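I've been meaning to sort out the toy situation since January, and I finally ran out of excuses. We moved from Oviscombe with 264 items on the inventory list (yes, I made a list, and yes, my sister Edit Kun still teases me for it), and I swear a good half of them were soft things with faces or leaves. Play fruit, mostly! My kids never cared for the crinkly books or the stacking rings, but hand them a squashy piece of fruit and they're set for the afternoon.

So the new rule is one plain white box, no lid, and whatever fits in it gets to live out on the table. Everything else goes up to the closet and takes its turn later.

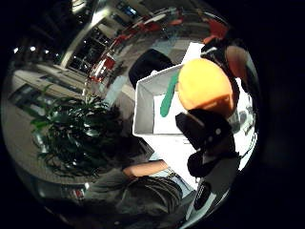 I did try the fancier route first. There's a store out in Turkham that sells those woven bins with the cute labels, and I bought 2 of them, and within a week they'd become a place where socks went to hide. You can't see into them unless you're standing right on top of them. A box with thin straight sides is so much easier, plus it wipes clean, plus I don't cry when somebody draws on it.

The orange fruit is the big favorite over here, with its long green leaf that everyone insists on using as a handle (I've given up on that one). It's also the one that hogs all the room, so I've started putting it in last and letting it perch by the rim if it has to.

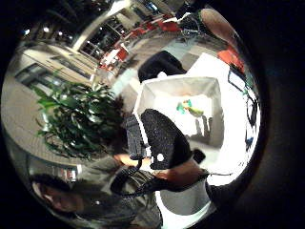
Edit thinks I should be stricter and go down to a handful of toys at a time, and I'm coming around to it. When a box is stuffed, the kids tip the whole thing out just to find the one they want. With hardly anything in there, like that one little green and yellow piece sitting in the white, even a toddler can spot it and reach straight in. I might keep a leafy plant next to the box too, just because it makes the whole corner look less like a toy store after closing.

Next up is the art supplies drawer, and I'm going to need more coffee for that.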